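Camenzind Tilis

Le Camenzind Tilis est un kit de manipulation robotique de bureau, conçu par la société Camenzind et distribué en Europe francophone par Volwood. Il comprend deux bras légers, un jeu de pinces interchangeables, un boîtier de commande et le logiciel Gomport, qui sert à la fois à la téléopération et à l'enregistrement des démonstrations. Le kit est destiné surtout aux laboratoires universitaires, aux écoles d'ingénieurs et aux petites équipes qui étudient l'apprentissage par imitation.

Historique

Le Tilis a succédé à un premier modèle à bras unique, qui portait le même nom et dont la production a été arrêtée. La version à deux bras a été présentée en janvier. Les premiers acheteurs ont reçu les pièces non montées ; depuis, Volwood propose aussi une version assemblée, plus chère et livrée avec un étalonnage d'usine.

Caractéristiques

Chaque bras possède six axes et se fixe au bord d'une table par un étau. La notice demande un plateau d'au moins 39 mm d'épaisseur, condition que beaucoup de bureaux ordinaires ne remplissent pas ; une plaque de renfort est vendue séparément. Le boîtier de commande se raccorde à l'ordinateur par un seul câble et son alimentation est externe.

Le kit assemblé est proposé au prix de 1859 euros, hors taxes et hors livraison. Les pinces à doigts souples, qui sont recommandées pour les textiles, font partie de cette offre. Elles ne sont pas comprises dans la version à monter.

Logiciel

Gomport fonctionne sous Linux et s'utilise principalement depuis un terminal. Une interface graphique existe, mais elle est limitée à la lecture des séquences et à leur découpage. Le logiciel est fourni avec 203 démonstrations de référence, réparties en 11 tâches : ranger des boîtes, plier une serviette, soulever un sac, ouvrir un tiroir, etc.
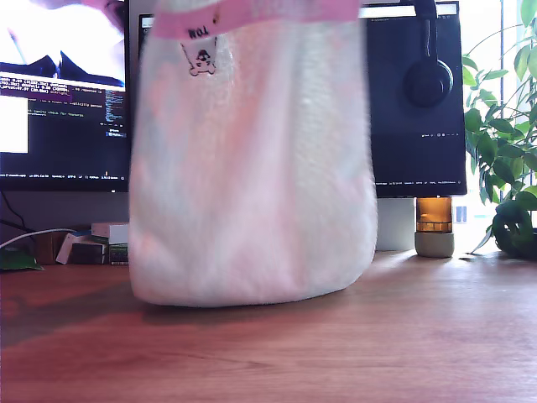
Les tâches avec des objets souples sont considérées comme les plus difficiles du catalogue. Un tissu change de forme à chaque prise, et une politique apprise sur un seul sac se transfère mal à un autre, même de taille voisine. La documentation conseille pour cette raison de varier les objets, la hauteur de prise et l'éclairage pendant l'enregistrement.

Réception

Les utilisateurs apprécient en général le faible bruit des moteurs et la clarté des journaux d'exécution. Les critiques portent sur la traduction française de la notice, incomplète dans le chapitre de l'étalonnage, et sur le délai des pièces de rechange. Le jeu mécanique du poignet, signalé sur les premiers exemplaires, a été réduit par une bague que Volwood envoie gratuitement sur demande.

Voir aussi

Téléopération
Apprentissage par imitation
Préhension d'objets déformables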